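Workbench tips from the arm club

Stillach Makers, student robot arm project. Last updated August 19, 2026

Quick page, written between sessions so excuse the spelling. Things we keep telling new people at the bench. Most of it works for any small arm built out of hobby servos, and a fair bit of it is just good workshop sense.

Before you switch on

Hand round the whole sweep of the arm first. Mugs, pens, phones, out of the way. If the arm can reach it the arm will hit it.

Check the feet or clamp. Push the base with a finger. Moves? Sort it before anything else.

Look at the cables with the arm folded AND stretched out. A cable that's fine folded can go tight as a string at full reach. Leave a good loop at the camera end, those little sockets pull off the board very easily.

Put the supply switch where your left hand can find it without looking. Tell your partner where it is too.

Servos

One screw at a time, and not tight till they're all in. Otherwise the bracket sits skewed and you'll be chasing a wobble all evening.

Centre every servo before you fit the horn. Every one. We lost 7 evenings last year to a shoulder joint that was one tooth out.

Label the joints. Small paper labels, pencil not felt tip — felt tip comes off on warm fingers. Put the number on the cable plug as well, both ends.

If a servo buzzes when it's standing still it's straining. Switch off, let it cool, see what it's fighting. Usually a cable, sometimes a screw that's too long and rubbing.

Spare screws live in an egg box. One dip per length. Lid shut when you're not using it!

Gripper

Wipe the fingers with a damp cloth, then dry. Dust makes things slip more than you'd think.

Slipping still? Thin strip of rubber glove, double sided tape. Cut it a bit short so it doesnt curl over the tip.

Don't close it flat out on a hard object. Close till it touches, then a touch more. Stop there.

Stacking practice

Cubes are the best thing to start on. Cheap, square, easy for the camera to tell apart if you get different colours. Paint your own if you have offcuts, two thin coats, sand between.

Put masking tape crosses on the table for the start spots. Take the tape up at the end of the night or it leaves gum. (Gum comes off with cooking oil on kitchen roll, then washing up liquid.)

Lower the last bit slowly. Most dropped cubes are from rushing the last bit. Bottom cube shifts, top one tips, start again.

If the top cube sits crooked, open the gripper wide before you lift away. Lift with it half closed and you drag the lot over.

Do 20 goes before changing any settings. Three bad ones in a row means nothing much. Write them in the book, good and bad, and what you changed.

Matches, pins and other fiddly bits

Thin stuff goes in a tray or a shallow box, never straight on the table. It rolls and you'll be on your knees looking for it.

A box with a darker bottom helps the camera pick out pale sticks. White box, pale sticks, no chance.

Matches are for adults to hand out and collect back in. Spent ones work just as well for practice if you snip the heads off, and cocktail sticks are near enough the same thickness.

Light

Blinds half down in the afternoon. Low sun on a shiny table top and the camera sees nothing but glare.

Same lamp, same place, every session. We use a cheap desk one with baking paper taped over it, well clear of the bulb, LED bulb only.

Clean the lens with a glasses cloth. Not your sleeve.

Wires round the board

Jumper wires work loose. Press each one home at the start of the night, takes a minute.

Twist pairs together, tie every hand's width with garden wire (the plastic coated sort) or old bread bag ties. Don't pull them tight.

No drinks on the same table as the board. Other table. Yes, water too.

Packing up

Park the arm folded down low, then power off. Cut the power with it up in the air and it flops, and thats how brackets crack.

Cubes back in the tin, tape up, bin emptied, chairs in.

For the Kerik round

Heats are in May. Table space for each team is 175 cm long so practise with your kit squeezed up a bit. Bring your own extension lead, spare fuse, and the book. Entry forms are in the blue folder, our team number is 3319, write it on everything you'd like to see again.

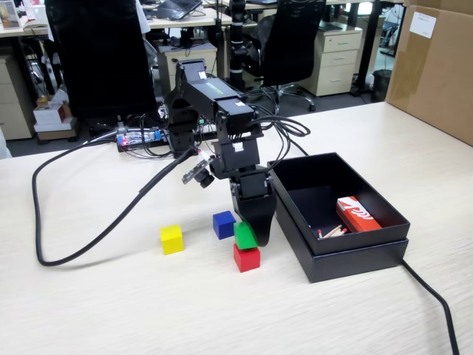
Stacking practice, green on red. Matches in the box for the next go.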